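Call for participants: gripper fault review at Flarnstead

Lallent is looking for 8 people to help find the cause of a grip release fault in the Oko handling arm. In July the arm let go of soft items in the middle of a move and did not report an error. It was taken off the line the same day and has stayed off since. Nobody was hurt, but people were working nearby, and the fault is being treated as a safety matter.

The review is done in simulation first. Participants will go through 138 recorded runs on screen, mark the point where they think the hold on the item changes, and write a line or two on each. Runs are watched alone, then compared in pairs.

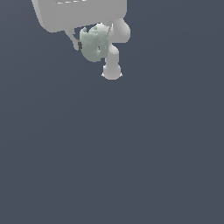

Will I have to work near the real arm?

All sessions take place at a desk, and the arm stays locked out until the review is closed.

You should be 18 or over and able to sit at a screen for 50 minutes at a stretch. Experience with robots is not needed - we want some people who have never worked with one. Former line staff are welcome. Anyone who worked on the Were control software cannot take part.

Sessions start at 9 a.m. at the Flarnstead site, Room 64. Lunch and travel within the county are paid, along with a daily fee that we will confirm in writing before you start.

To apply, send a short note to Niall Nisbet at the Lallent safety office saying what work you do now and which mornings you are free. Please mention any eyesight needs so we can set up your screen.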